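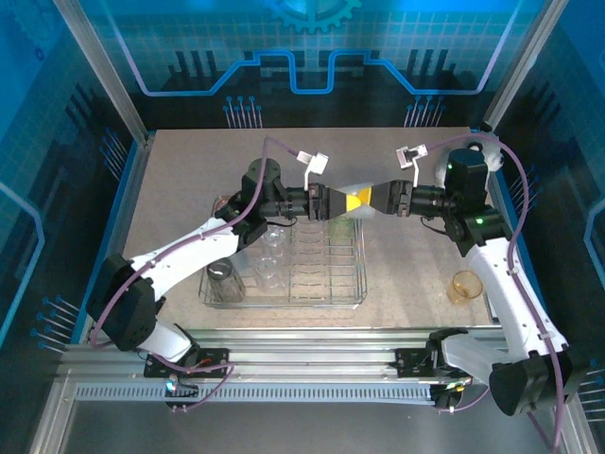 第三章 桌面工作区的布置

打开任何一间实训室的门，最先决定你做事顺不顺手的，往往就是那张桌子！桌面多大，边上立着什么，东西从哪一侧伸过来，这些看似琐碎的安排，会一路影响到后面的每一道工序。本章我们就从桌面讲起，把一个工作区从里到外好好认识一遍。

先看边界。本章开头的工作区用铝型材立柱搭出框架，围板上印着蓝色的电路板图案，台面则是米色的。浅色台面配深色背景，物件的轮廓一眼就能分出来，初学者特别值得学这一手。再看前沿：一条银色的长导轨横贯桌子前侧，设备都装在导轨上，台面中央便可以留给手上的活儿。这个思路非常漂亮，3.2节会带着大家动手画一遍。

边角也别放过。后方右角有一个白色的、看上去毛茸茸的圆东西，布置图上同样要给它标出位置。养成这个习惯，后面做练习会轻松许多。

本章的练习沿用Hudstead实训室的编号办法，桌位从1排到30，每个桌位配一张布置图。画图之前请先读完第46页的图例，里面的线型和符号全章通用。

学完本章，你应当能够：
划出一张桌面的操作区和存放区；
根据台面颜色选择合适的背景；
画出带导轨的工作区平面图，并标注边角物件。

3.1 从边界开始

拿一张白纸，先画四条边。别急着往里面填东西，把立柱的位置点出来，再想想你平时站在哪一侧。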